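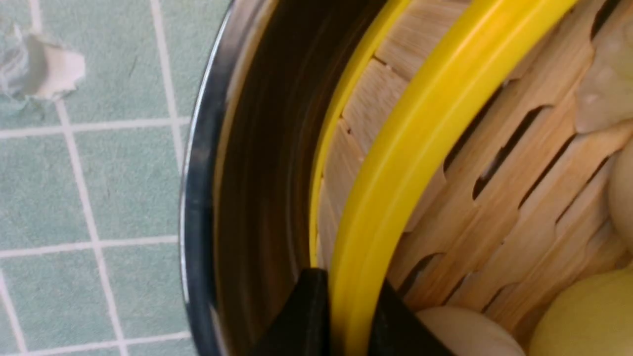

When I arrived at the Skillura open day, a queue had formed already at the stairs. The company has its workshop on the second floor of a former textile school, and once a year, in September, it opens the door to anyone who signed up in time. The list had 78 names. We were let in by groups of six, each group with a person from the team to guide us.

Our guide was Mylene Lumbao. She works on Flurnel, the project that most people came to see. Its subject is the kitchen, and more exactly the small jobs in it: to take a bun from a steamer, to lift a piece of fruit, to put things back in their place. In a factory the parts come always in the same position. In a kitchen they never do, and Lumbao told us this is what keeps her in work.

The steamer was the difficult station. The gripper has to come in over a rim, with a wall close on one side and the food on the other, and buns sit near to each other. "If the finger goes in too wide, it pushes the basket," she explained. "If it goes in too narrow, it pushes the bun." The team has recorded 2762 attempts at jobs of this type, good ones and bad ones together. The bad ones are kept too, and Lumbao said she looks at them more often.

A boy in our group asked if the robot knows what a bun is. She thought for a moment and answered that it knows where to close its fingers, and that for lunch she would trust him more.

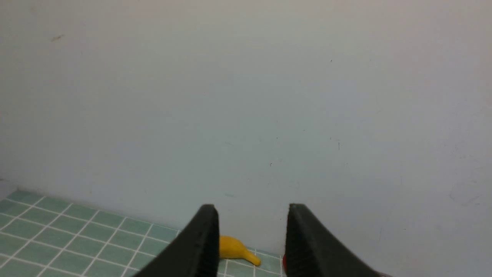

The banana lies close to the wall, between the two fingers of the gripper.

The next exercise looked easier, and I said so. Sorin Radu, the engineer at this station, corrected me politely. A curved object near a wall can be taken only from certain sides, he said, and the fingers need room to open before they can close. He let visitors choose where to put the fruit. Most of them chose the middle. One lady from the group before ours had asked for the corner, and he was still talking about it with respect.

What surprised me was the waiting. Between two attempts there is a pause, someone checks a screen, someone writes a line in a notebook - and then it starts again. I had expected a show and I saw a working morning, with visitors standing in it. I liked it better this way.

At the end there was tea in the corridor, and Viorica Ghiță, who runs the workshop, answered questions until noon. The team has 24 people now, she told us, and wants to begin with soft fruit next. A man asked when he can buy one for his mother. She wrote down his address, but she did not give him a date.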